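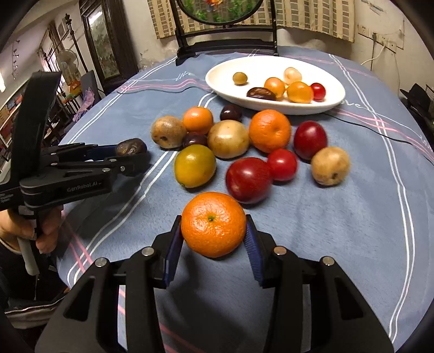
Figure 1. Loose fruit on the blue tablecloth, with an orange mandarin and a small dark brown fruit held above it.

3. What we did with the fruit

Our group (Berkay Ekinci, Josée Lavoie, Hakim Majimbun and myself, Hélène Sandhu) wanted to know how people sort a mixed table of fruit when they are told only to "tidy it up," and we thought this would be the easy part of the project. We covered a round table with the fuzzy light blue cloth from Josée's apartment, the one with the pink and white stripes, and set a plate on it. Then we put out mandarins, dark purple plums and a few rounder, browner things that we argued over for most of an afternoon – Hakim was sure the speckled ones were sapodillas, and I have left them in our notes as "brown, speckled" to keep the peace.

The cloth turned out to matter more than we had planned for. It is very soft, so a plum stays more or less where you set it down, and in our first tries on a bare desk at Grustdale the plums rolled off whenever somebody leaned on the edge. The stripes also gave us a grid for writing down where each piece had been, and this saved Berkay a great deal of measuring.

Over January we collected 200 sortings. Most people started with color and put the bright orange fruit together first, and only afterward looked at size. The dark ones were left for last, and several people told us they couldn't decide whether a very dark plum belonged with the red fruit or on its own. We wrote down 864 separate moves, not counting the times someone picked up a mandarin just to smell it (this happened a lot, and we didn't mind!).

Our advisor, Mervin Després, asked us to repeat the last 4 sortings with the plate moved to the other side of the table. Those results are in section 4, together with Josée's drawings of the final layouts.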